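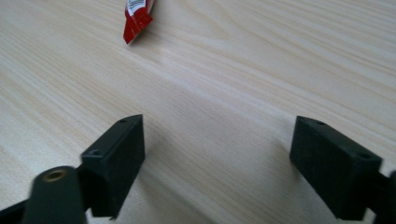
I want to make a case for the pale wooden table, the kind with nothing on it most of the day. No runner, no bowl of lemons, no stack of mail waiting for somebody to feel guilty. Just wood, and maybe whatever snack you happen to be having!

I came to this opinion slowly. For years our kitchen table in Noonan was painted dark green, and I loved it the way you love a heavy coat. Then in February my neighbor Baltazar Cortés gave me 300 reasons to strip it (he talks a lot, I may be short a few) and I gave in. It took 4 evenings and more sandpaper than I'd like to admit. Under all that paint was the loveliest light grain, long thin streaks running the whole length, and I still catch myself tilting my head at breakfast to see the light move across it.

What a plain light top does for ordinary food is wonderful. A red snack wrapper looks like a party. A peach looks like a painting of a peach. Even the crumbs look good, though I do wipe them up, usually twice a day.

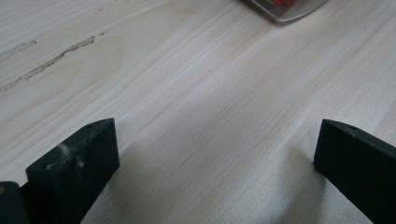 And please, leave the marks alone! Friends keep telling me to fill every nick and crack and sand it all back to perfect. I think that's a mistake. A dark line in pale wood gives your eye somewhere to go, and if it follows the grain, so much the better. My own table has a long one and a faint one near the window end, and my kids used them as a border between their homework piles all winter. A metal tray for anything hot or drippy is all the protection I bother with.

I know the arguments for dark tables. They hide coffee rings, they feel grown-up, they go with the good chairs. Fine. But I spend a lot of gray mornings in that kitchen, and a tabletop that hands some of the daylight back to me is worth a few rings. If you've got an old painted one in the garage, scrape a little patch on the underside and see what's there.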